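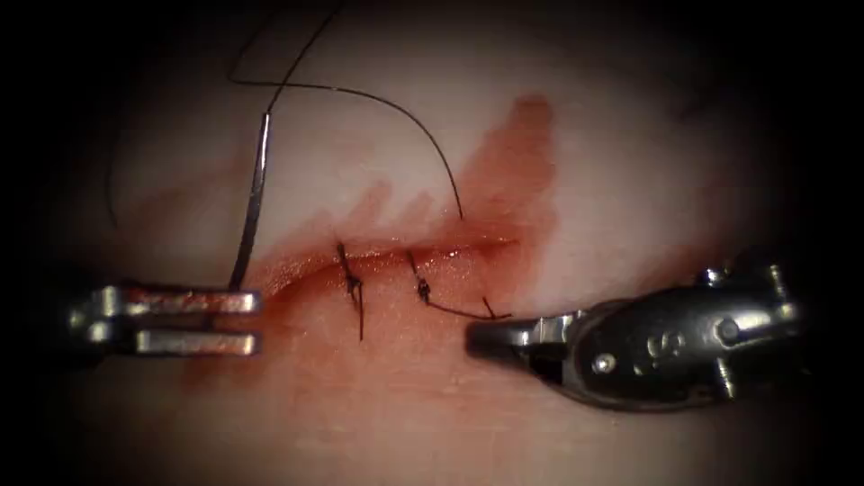
Dos puntos de hilo negro sobre la incisión.

Imprimir | Enviar por correo

Cuaderno del taller, 28 de octubre

Seguimos con Grirnine, el juego de mesa sobre el presupuesto de casa, y hoy por fin ha tocado partida completa con el mazo nuevo. Son 106 cartas, ya cortadas, y qué gusto da barajarlas después de tantas semanas con papelitos recortados a mano (los papelitos los guardo, me da pena tirarlos). Cada jugador empieza con 200 monedas y cobra una nómina de 80 al pasar por la casilla de fin de mes. Sobre el papel cuadraba muy bien. En la mesa, en cambio, el que alquila piso en la segunda vuelta se queda sin ahorro y ya no levanta cabeza, y es una lástima, que la parte bonita viene después, cuando aparecen los depósitos y el fondo de emergencia.

He probado a bajar el alquiler a 30 y la partida respira mucho mejor. Se llega con algo de dinero a la primera avería de la lavadora, que era justo lo que yo quería: que duela un poco, pero que se pueda pagar si uno ha sido prudente. Queda apuntado el cambio en la hoja de reglas, versión azul. La verde ya no vale, por favor no la uséis.

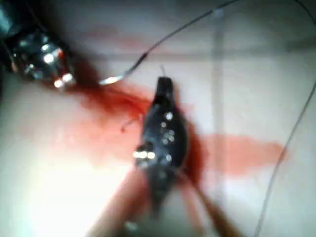
Lo que sigue sin gustarme es la tarjeta de crédito. Tal como está, todos la piden en el primer turno, compran la bicicleta y devuelven el préstamo sin despeinarse. Hay que cobrar los intereses cada mes y en fichas de otro color, para que se vean crecer encima de la mesa. En Tellix, la versión de móvil, ese cálculo lo hace el programa y se entiende menos, porque el número sube en una esquina y la gente ni lo mira. Me gustaría que las fichas rojas pasaran también a la pantalla, aunque ya sé que eso es tocar media interfaz y que no es el momento.

Pendiente: pedir a Tóth presupuesto para las fichas, reescribir la carta de la herencia (demasiado generosa, decide ella sola la partida) y preparar la caja que llevaremos a la feria de Bedham en diciembre.

Comentarios (3)

marga_fichas: ¡Qué bien lo del alquiler! En casa nos arruinábamos siempre en la segunda vuelta.

jota77: ¿Los intereses se pagan antes o después de cobrar la nómina? Cambia bastante.

El taller: Después de cobrar, de momento. Probaremos también al revés y lo apunto aquí.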